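3.2 Material and coding

The corpus was built from fan comments written under news posts on film costumes and set photographs. We took the comments from three fan sites during the months before the release of each film, and we kept only those that mention a costume, a vehicle or a prop. After removal of repeated posts, the corpus contains 2844 comments, written by 1137 different users. Comments shorter than four words were kept, as in this kind of discussion a very short reply can carry a strong judgement.

Two of the authors coded a first part of 448 comments separately. The coding scheme follows Toledo and Pacheco, with one category added by us, "faithful to the page", for comments in which the user compares the costume with the drawn original. Disagreements were discussed with a third reader, Nantana Wiriya, and the scheme was then applied to the rest of the corpus.

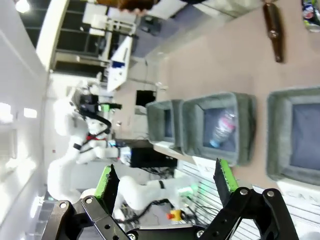
3.3 Early photographs and the expectations of fans

Our first question was whether the early publication of a set photograph changes what fans later say about the finished film. For the adaptation of Vultasov, the helmet was shown in November and the full costume only much later. In the comments to the first photograph, the users speak mostly of the shape of the helmet and of the colour. The word "cheap" is frequent. In the comments to the second photograph the same users are more patient, and many of them write that the costume should be judged in movement and with the final light.

For Ristov the order was the opposite. The full costume appeared first, in a photograph taken by a passer-by, and the studio published its own portrait of the actor after that. Here the comments are divided in a different manner. The users who saw the unofficial photograph first continue to refer to it, even under posts which do not show it. Barros describes a similar effect for film posters and calls it "the first image debt". We find the term useful, although our material does not permit to say how long the effect lasts.
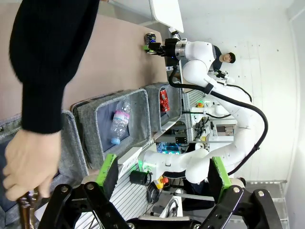
Figure 2. A hand and three grey felt bins on a pale tabletop.

The case of Oláh is less clear. Only one photograph was published before the trailer, and the discussion under it moved quickly to the choice of the director. We have therefore used these comments for the general counts, but they are not included in the comparison of the next section.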